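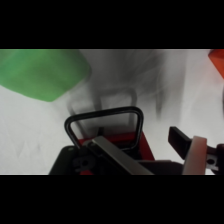

Right, thread time. I've spent most of April on the bit of our stack that decides which wrist camera frames the policy gets to see, and I have opinions.

Our training loader (we call it Himari) used to take every frame as it came. Sharp, smeared, whatever. Fine for slow reaches, pretty grim once the arm gets a move on.

So I wrote a blur score. Simple stuff: mask off the gripper, split what's left into patches, look at how much edge detail each one has. The mask matters loads! The loop stays crisp while something behind them is just grey streaks, and an unmasked score happily says "lovely sharp picture".

The other trap is the black bands top and bottom. Hard straight edges, so my first version adored them. Crop BEFORE you score. I lost an entire afternoon to that one.

Plain white cloth is awkward too – hardly any texture, so it scores as blurry even when it's perfectly in focus. I now compare each patch with its neighbours in time, which was Ximena Ochoa's idea and much better than mine.

Ran it over 4000 frames last night. It flagged 541. I've gone through 200 of those by hand so far and disagree with 6, all of them cloth.

Not dropping the flagged ones, by the way. They get a lower weight and the planner holds its last good pose estimate for the object. Throwing them out made the Wuletti runs jerky.

Next job is getting the score to run live on the arm. Code goes up once I've renamed the variables – some of them are quite rude.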